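3.2 Where people keep their spare keys

I went into the Kitudville survey thinking spare keys would be a dull warm-up question, and I was wrong. We mailed 3,000 forms in July and got 601 back, and people wrote all over the margins of this one! Most keep a spare with a neighbor. In Flonham, across the river, the favorite was a relative's house – even when that relative lived 14 miles away, which I still find kind of sweet.

I should admit that my wording was sloppy. "Close by" meant next door to some folks and the same county to others, so I dropped 6 forms where I couldn't tell at all. Lemaire Street gave us the fullest answers, and I lean on it a lot in the next section. The coding sheet is the one from the Ploder pilot (with the "under a flowerpot" box split in two).

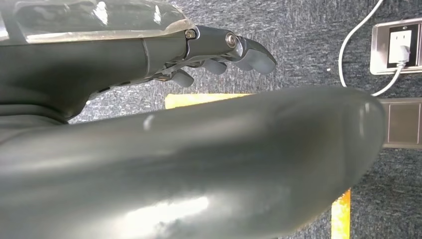

Figure 4. Hand with a clear cover over the back and gray finger segments curling down.

3.3 Who gets asked first

Neighbors come up again, but now age matters more than distance.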